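**Plistham clothing exchange to reopen with new intake rules**

15 February 2019

The Plistham clothing exchange reopens next week at the former Tanner shoe store with a revised procedure for sorting, folding and grading donated garments. The exchange closed its old counter in January, when the lease on the building ended.

Under the new procedure, every item is laid flat and checked before it is folded. Items were previously folded at the door and checked only when a customer unfolded them. Hannelore Trummer, who runs the exchange, said the old order of work had let too many damaged pieces onto the shelves.

"We were folding things twice and still missing the faults," Trummer said. "Now the shirt goes down flat, you look at it, and then you decide if it is worth folding."

The exchange took in 1000 garments between September and the end of January. Of those, 516 were put out on the shelves, 300 were passed on for textile recycling, and the rest are in storage waiting to be graded under the new rules.
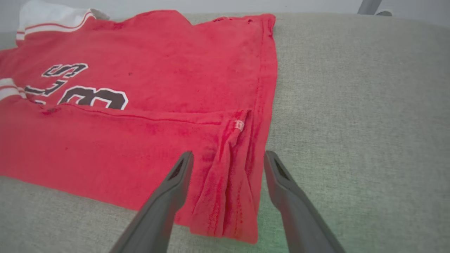 Grading uses three classes. Class A garments show no wear and go on hangers. Class B garments show light wear, such as pilling or cracked print, and are folded for the shelves. Class C garments have open damage and go to recycling or the mending box. A red cotton T-shirt with varsity-style lettering in black and white shows how the classes can overlap: the faded color and worn knit would be accepted in Class B, but the few small holes in the fabric put it in Class C. The lowest grade found on a garment is the one that counts.

Mending is limited to seams, hems and buttons. Holes in knit fabric will not be repaired for resale – the patches pulled out in the wash too often, Trummer said. Class C cotton in sound areas may be cut into cleaning rags, which are sold by the bag.

The folding method has also changed. T-shirts are placed face down, the sleeves are turned in, and the body is folded in thirds from the hem. The finished piece must fit a shelf space 40 centimeters deep, with the neck label facing out so that the size can be read without unfolding. Shirts with no readable label are measured across the chest and given a paper tag.

Shelving for the new site was supplied by Vandovar, a local store fitter, and was installed on Wednesday. The lower shelves are reserved for children's sizes. Coats and dresses will hang along the back wall, and shoes will be accepted only in pairs.

Brand names will not affect the grade. A Prada blouse with a torn lining will be handled in the same way as any other blouse with a torn lining, according to the printed rules.

Donations must be clean and dry and should be brought in open bags or boxes. Bedding, pillows and underwear will not be accepted. Donors may ask for Class C items to be returned, but must say so when the bag is handed in – ungraded bags are not kept apart after that point.

Copies of the rules are available at the counter.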